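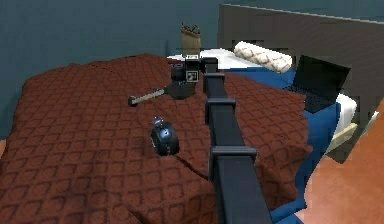

Gaps between tracks on an ambient album rip
Samira Issa

I bought the Hasirora double CD secondhand and ripped it so I could fall asleep to it. Disc two is meant to be one long drift, 26 minutes of organ and tape hiss split into 4 tracks. On the CD it flows. On my player there's a tiny click of silence at every join, and I wake up at each one like somebody dropped a spoon. The files are MP3 at whatever the ripper felt like. Is it the files, the player, or me?

Yhon Correa
Buy the vinyl. Problem solved.

Efraín Restrepo
The vinyl stops every 13 minutes so you can get out of bed and flip it, but sure.

It's mostly the files. MP3 pads the start and end of each track with a sliver of silence. Some players read the tag that tells them to trim it, and plenty of players don't bother. Rip disc two again as FLAC and see if the click goes away. If your ripper has a setting for pauses between tracks, leave it on "append to previous track." Then look for "gapless" in the player settings and make sure crossfade is off – crossfade on a drone record sounds like two refrigerators arguing.

Yanti Manurung
Or rip the whole disc as a single file. You lose the track titles, which on my copy are all numbers anyway (I'm fond of "304"). Did this with a Tulolau live set back in September and haven't heard a click out of it. The snoring I can't help with.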